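The drawer of cables, and what I did with it

January 23, 2021

I have postponed this work since July. In our apartment there is a drawer under the hallway shelf, and each cable which entered our home in the last years has gone there to rest. When I wanted to charge the old camera last week, the drawer opened only to the width of my hand and then it stopped. I pushed a ruler inside, moved it left and right, and a plug fell down behind the drawer, into the place where I can not reach. So I decided that the time had come.

First I took everything out and put it on the bed. I recommend the bed, because on the floor you will sit for hours and afterwards your knees will complain. I had an old black bedsheet and I spread it under the pile, for the dust. This was a mistake. Almost all of my cables are black, and a black cable on a black sheet disappears as soon as you look at another one. Two times I thought I was finished with a corner, and then I put my hand on it and found one more. The white ones were easy. After the lunch I changed the sheet to a yellow one and the work went much faster.

I made the piles by the shape of the plug and not by the device. My friend Tamara Pană advised me to do the opposite, and we discussed it on the phone for a long time. She keeps every cable together with its machine, in a bag, with a paper inside. I respect this, but she has a storage room and I have a drawer which is 60 centimeters wide.

For the cables without any known purpose I bought a small box from Kakano with a lid. They can stay in it until summer. If no one asks for them, I will bring them to the recycling point near the tram. I know already that the thick gray one will be the difficult goodbye. It came with a printer which we do not have anymore, and it is such a good, heavy cable.

Then came the part I enjoy more, the desk. The wall behind it is 206 centimeters long and the only outlet is in the wrong end. Until now the cables were simply hanging there behind the curtain, in loops, and every time I closed the curtain I also pulled the lamp a little. I bought a tray from Plundberg that you screw under the table top. The instructions had only drawings, and the small man in the drawings was smiling while he held the tray with one hand and the screwdriver with the other. I needed my husband, one chair, and two dictionaries under the tray.
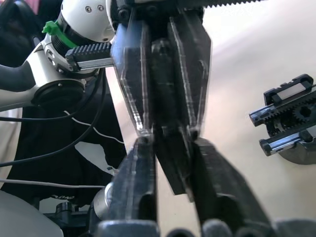

Cable ties are the thing I have learned the most about this week. I started with black ones, since they look more elegant, but when I had to open one again I could not see where the tie ended and the cable began, and I cut a little bit into the cable of the speaker. Now I am for the bright colors. A green one, like the tie under the white joint, you find immediately, also when there are black cables looping over dark cloth next to it. The tab on that one is still sticking out to the side, and mine were all like this in the first evening. Under a desk it is not a good idea, as it scratches the hand exactly when you are searching for a fallen pencil. I cut the ends with a nail clipper, close to the head, and I turn the head to the wall.

For everything that moves often, for example the phone charger, I do not use plastic ties at all. I use the soft strips with hooks and loops. Müzeyyen Duman, my neighbor from the second floor, gave me a roll which she had bought for her tomato plants. You cut what you need and it can be opened again as many times as you want. The color is a sad beige, but it was a gift.

The labels are still not done. I began with paper tape and a pen, and after two days the letters had already become gray from touching. My sister says I should buy the label machine from Pellard. I looked at the price and closed the page. Perhaps I will try to write on the flat clips that close the bread bags. I have been collecting them in a cup.

The cost of everything, with the box and the tray and the wrong black ties, was 67 lei more than I had planned. The drawer opens now completely. Inside there are four small bundles, the camera charger in front, and a free corner in which my husband has put his Manolakis flashlight without asking me. The plug that fell behind the drawer is still there. For this we must take the whole shelf from the wall, and I prefer to wait for a warmer month.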